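Setting up the Pater mealtime reward chart

Section 2: First use with a reluctant eater

The Pater chart comes with a magnetic board, a sheet of food tiles and the Cilel phone app. The box promises "an adventurous eater by the end of the month." I've put three kids through dinner, and I'd treat that as a sales line. The chart can help you keep track of what has been offered. Whether it makes anybody swallow a green bean is another matter.

Before you start

Clear a space on the fridge at the child's eye level. Throw away the leaflet called "Winning the Table." It tells you to praise every bite, and most kids can smell that a mile off.

CAUTION: The tile magnets are small. Keep spare tiles out of reach of babies and toddlers, and check the backs for loose magnets before each use. If a child may have swallowed one, get medical help right away.

1. Wipe the fridge door and press the board flat against it. If it slides, the door may be stainless steel that won't hold a magnet. The box doesn't mention this.

2. Install the Cilel app. It asks for your child's birthday, weight and favorite cartoon. I skipped all of it and the app worked fine.

3. Enter the board code from the back, for example 3497. If the app says the code is already taken, type it again slowly. It did this to me twice.

4. Pick the foods. The app suggests ten new ones for the first week. Pick two. Put them next to things your child already eats without a fight.

NOTE: The "flavor match" feature claims to know that a kid who likes carrots will like squash. Mine liked carrots. Draw your own conclusions.

5. Serve dinner as usual, with a small amount of the new food on the plate. A teaspoon is plenty. Put the tile in the "On My Plate" row whether or not it gets eaten.

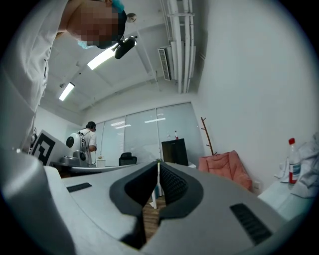 6. Move the tile to "I Tried It" only if the child wants to. Licking counts. So does spitting it into a napkin, whatever the app says.

7. Turn off the reminder sounds under Settings, then Family, then Alerts. A trumpet in the middle of supper helps no one eat.

About the points

Each tried food earns points, and 100 points opens a "prize" in the app, which in our case was an ad for the Gilani lunch box. If you want a reward, choose one yourself and keep dessert out of it. Once pudding is the prize, peas are officially the punishment.

CAUTION: The chart is no use for a child who is losing weight, gags often or eats only a handful of foods. Call your pediatrician.

If nothing changes

Leave the same two foods in rotation for a few weeks before you swap them. The app will nag you to "refresh" sooner, and it also happens to sell refill tiles. Index cards and a marker do the same job.

Comments

tiredinTandport: We got ours in April. The dog has eaten more tiles' worth of broccoli than my son has.

mo3boys: Step 7 should be step 1.

spoonandbib: I think you're a bit hard on it. My daughter loves moving the tiles and she did try a mushroom. Didn't like it, but she tried it.

Related
Packing a lunch that comes home empty
Do hidden vegetable sauces fool anyone?
Section 3: Using the chart with more than one child
Gilani lunch box: cleaning the seal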